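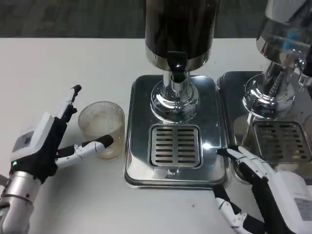 Setting up the pour cell on the Jirnel bench takes an evening if the hands are already calibrated. Do the table first – wipe it, level it, then tape the corners underneath so it can't creep. Dispensers go side by side, trays tight together. Ribbed glass starts left of the middle tray, one fingertip on it, and that touch is your zero point. Save it as START. Small pours only for the first runs, an inch or less.

search this site Go

Next, the reach. Open Voyle, load the two-hand profile, speed at 23 percent. Don't go faster yet!! Left hand stays up and out of the way, right hand does the glass. Waypoints:

1. Above the tray, clear of the lever.
2. Down beside the glass, fingers open.
3. Close, thumb last. Grip value 29 – ours slipped at anything lower.
4. Hold, count to six, then lift.

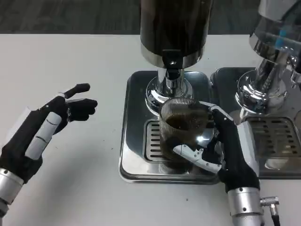 Right hand on the glass at the drip grate, gloves on.

Gloves help alot on ribbed glass. Re-run the zero after you put them on, the fabric adds a bit of thickness. Cable at the right wrist needs slack – check it at the lowest waypoint, not at rest. If Voyle throws error 104 its nearly always that plug. Reseat, restart, try again.

Bavholm tray settings are on the next page.

Print this page | E-mail this page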